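Plenditz simulation kit — review meeting
Minutes, March

1. Kitchen package
The group went through the sink task in the Plenditz kit. The trial license covers 1,000 runs and 444 have been used.

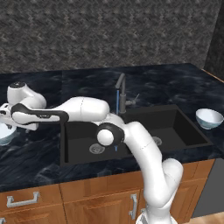 Vaughan has quoted for the full package and will hold the price until June. Pirkent's quote is still outstanding. Support hours to be confirmed in writing.

Run logs export without trouble. File names need to match the Zallitz naming rules before anything is shared.
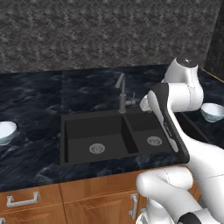 2. Task settings
Zallitz asked for a longer task list in the next release. Most of the requests concern dishes and the faucet. Agreed to start with the grasp settings — the current grip, one finger inside the bowl and the rim facing up, is to be logged as its own type.

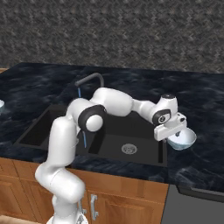 License terms were read through again. The renewal clause is unclear on extra seats. The water stream under the spout stays in the base package, and the bowl models are included at no added cost.

Action: ask Vaughan for revised terms.
Next meeting in April, 10:00 a.m.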